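[fivbridge-rooms] Re: cables on the floor, and the white shelf

Archive of the list fivbridge-rooms, message 3562

Dear all,

Thank you for the message about the cables. I was in the room this morning before 9 and I have now had time to write a proper answer. I put my replies under the parts they belong to.

> I nearly fell again over the black cable near the shelf. Can we please
> decide where cables go when they are not needed? At Cheng they have a
> rule that nothing lies on the floor after 18:00 and it works very well.
> I would like the same rule for us, or at least a box.

I agree with the rule. I am less sure about the box. We had a box in the old room, and after one month it was a ball of cable with a box around it. The thin black ones are the worst because they take any shape you give them, and then they keep it.

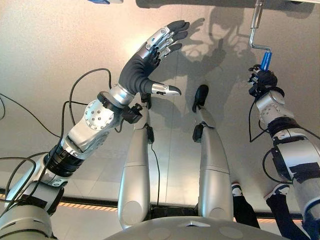

Archive page last changed: June, 16:40

My proposal is that we hang them. Each cable is made into one loose loop, with the plug on the outside, and closed with a strip of cloth tape. Please do not use the plastic ties. They must be cut each time, and I have seen somebody cut the cable too.

> Also, is the shelf strong enough for hooks? It hangs over quite far and
> I don't want it to come down on somebody.

The white shelf comes out 30 cm from its fixing and I would not load the front edge with heavy things. There is already a metal L-shaped hook on the underside. I would keep to light cable there, and put the heavy extension leads on the wall in the corridor, where the hooks from Torard are still in their bag. I know that the shelf looks empty from below and it is a temptation to hang everything from it.

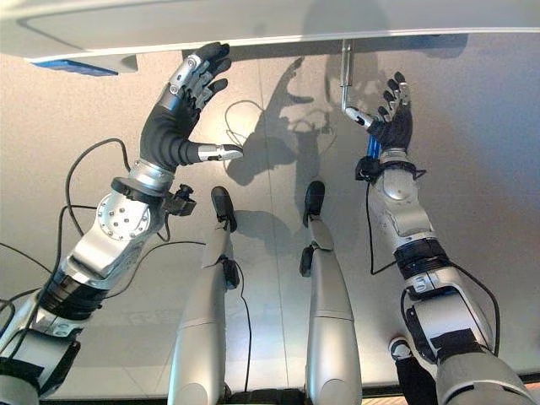
How long may a cable be if it should hang from the shelf?
The loop should be at most 80 cm from top to bottom when it hangs, so a long cable must be wound more times. If it comes lower it touches people who sit on the floor to work, and it will be pulled down.

I come now to the second subject of the original message, the one with the mat.
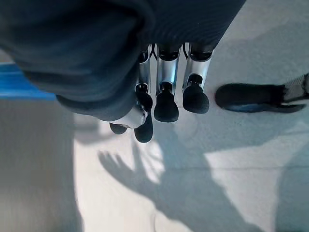
> Could we have a mat? The floor is pale and it shows every mark.

A mat would be good for the knees also. I looked at one which is 200 cm long and grey, and it can be rolled up and put behind the door. My only worry is that people will push the cables under it — then we have the same cables on the floor, but hidden, and it is more dangerous than before. If we buy it, I ask that the cables are hung up first and the mat comes after.

One more small thing. The cloth tape is in the second drawer, on the left side. If you take the last piece, please write it on the list on the door. I can bring a new roll from Fivbridge market when I go there, but I have to know it.

If there is no objection on this list before the end of June, I will put up the corridor hooks myself. I need to borrow a drill for it, so please write to me if you have one.

With kind regards,
the one with the desk near the window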